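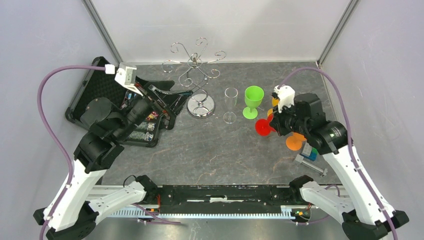
The Wutgate bench is a two-armed robot workstation built in a shared workshop at Listau, largely by the joiner and tinkerer Benoît Pruvost, with a good deal of help from whoever happened to be in of an evening. It takes its name from the lane behind the workshop, and is sometimes called the Roussel bench in older notes, after the first owner of the tabletop.

Construction

Work began in March with a single arm clamped to a trestle, and the second was added once the wiring had been tidied (a longer job than anyone had hoped). The arms are white and black, each with a black gripper and a purple cable looping back along it, and they reach in from either side over a dark grey, stone-patterned top. Plain pale walls close in the back and sides. The finished bench was first shown to members on 15 Apr 2021, and the parts had cost around 2,342 euros, not counting the tea.

Use

The bench is mostly used for practising the handling of awkward household things - coloured goblets, a clear flute glass, a shiny wire stand with curled ends - which Pruvost chose partly for their odd shapes and partly, he admitted, because he was fond of them. A session usually lasts six short runs, with a pause to set the glasses upright again.

A smaller copy was later started at Bernside, using the same drawings and a narrower top.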